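Last edited in June, by the Cluditz editors

Bin-picking demonstration sets

A bin-picking demonstration set is a collection of recorded attempts, made by a robot arm under human control or under a simple script, that is later used to train a grasping program. Each record usually holds camera views, joint positions and a label saying whether the part was picked up. Supporters say such sets let a robot learn without hand-written rules. The evidence for this is thinner than the literature suggests.

Size

Set size is the figure most often quoted and the least useful. The Brallmont set lists 413 attempts, but 100 of them repeat a single starting layout with small changes in wrist angle. Mirevus, a later set, reports fewer attempts and more layouts, and programs trained on it are said to handle new parts better. The two were never tested on the same robot, so the comparison proves little.

Labels

Most sets mark each attempt as a success or a failure. Practice differs on slips, double picks and parts dropped after the lift. In the Yan protocol a part must stay in the fingers for 7 seconds to count. Other groups accept any lift at all, and their success rates should be read with that in mind. Failed attempts are sometimes deleted before release, often without a note saying so.
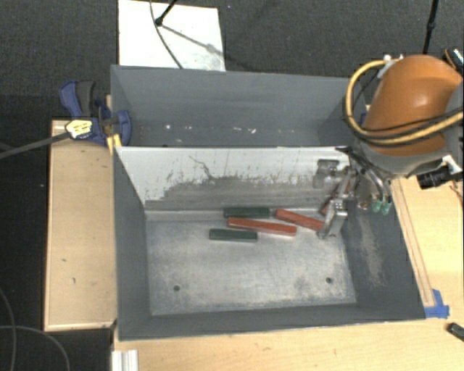 Corner picks are the usual weak spot of these sets. Open space in the middle of a bin gives the fingers room on every side, and an operator working quickly will tend to take those parts first. A useful set needs plenty of cases like the red block standing diagonally behind the gripper, close to two walls and mostly hidden from the camera. Brallmont has 30 attempts of this type, and its published score does not report them separately.

Contact the editors | Copyright Cluditz | Back to top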